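The patient business of plugging things in

Teaching a robot arm to handle a network cable takes a great many goes at the same small job

Anyone who has ever knelt behind a television with a torch between their teeth knows that a plug is a fiddly thing. You feel for the hole, you turn it over, you try again, you mutter. I have been doing it for most of my adult life and I still get it the wrong way up. So when the people behind Seltutell told me they were collecting examples of a robot arm working with network cables, I had to go and see it, and I ended up staying for most of the day. 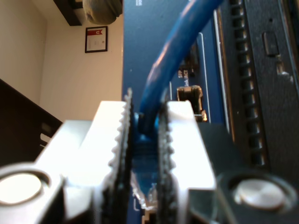
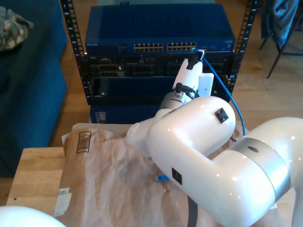

A blue cable, a blue switch and a good deal of patience.

What an example is made of

Seltutell is the name of the project, and it is a joint effort between two small outfits, Tretik and McKinnon. Tretik looks after the arms and McKinnon looks after everything that happens to the recordings afterwards, though as far as I could tell both lots made the tea. The learning system itself, the thing that all this work is meant to feed, is called Devo. I kept wanting to speak of Devo as though it were a young apprentice, and I noticed that everyone else did too.

The idea is easy enough to follow. You don't sit down and write out, step by step, how to hold a plug and where to take it. You show the job being done by a person guiding the arm, you record what the cameras saw and how every joint moved, and then you do it again, and again after that. One go from start to finish is called an episode. At the time of my visit they had 504 episodes of cable work put by, and they spoke of that number the way a gardener speaks of the first few rows of beans – pleased, but with a long way still to dig.

An episode begins with the cable lying wherever it has been put and ends when the person guiding the arm says so. In between comes all the business of getting hold of the plug, carrying it up to the rack, lining it up and easing it home. The carrying is the quick part. It's the last little stretch, when the plug is almost at the switch, that has everyone leaning forward in their chairs (me included, by the second hour).

Why the cable is the hard part

I had supposed that the hole would be the trouble. A port is small and a plug must meet it squarely, and there's not much room for being nearly right. But I was told that the cable deserves at least as much of the blame. A box stays the shape of a box. A cable does as it likes. It springs and sags and pulls gently at the plug from behind, and no two goes ever start with quite the same curve in it.

Then there is the matter of seeing. Once the fingers have closed on a plug they hide a fair bit of it, and the nearer it gets to the port the less there is to look at. A person gets round this by feel, without giving it a thought. For the arm there is a view from close up by the fingers and another from further back, and Devo has to make what sense it can of the two together.

The people guiding the arm get better at it, naturally, and that brings a puzzle of its own. Smooth, tidy episodes are lovely to watch, but a system that has only ever been shown tidy ones may have no notion of what to do when a plug goes in crooked. So the wobbly goes are kept as well, so long as the person put things right in the end. I found this very cheering! One of the guides told me that her best morning's work was a string of near misses, each one backed out, straightened up and tried again.

The sorting

Not everything is kept. Of the last batch, 94 episodes had been set aside to be looked at a second time, mostly over small disagreements about where the job had properly finished. Is it done when the plug stops moving, or when the fingers let go? It sounds like hair-splitting until you picture a learner being told both at once. McKinnon's people had written a page of rules on the subject, crossed half of it out, and written it again, and the version dated 7/15/21 was the one taped up beside the kettle when I was there.

Each episode also gets a short line of plain words to go with it, saying what was being attempted. These are written by hand, and the habits of the writers creep in. One person's "push" is another person's "insert", and there had been a long and good-humoured argument over "pop". They let "pop" stay in the end.

Towards the close of the afternoon I was offered a turn at guiding. I took hold of the controls with great confidence, brought the plug up far too fast, missed the port by a good thumb's width and had to back away and come in again from the side. It took me three tries to get it anywhere near. I asked, rather hopefully, whether my effort would be going in with the others, and was told it would be looked at in the morning.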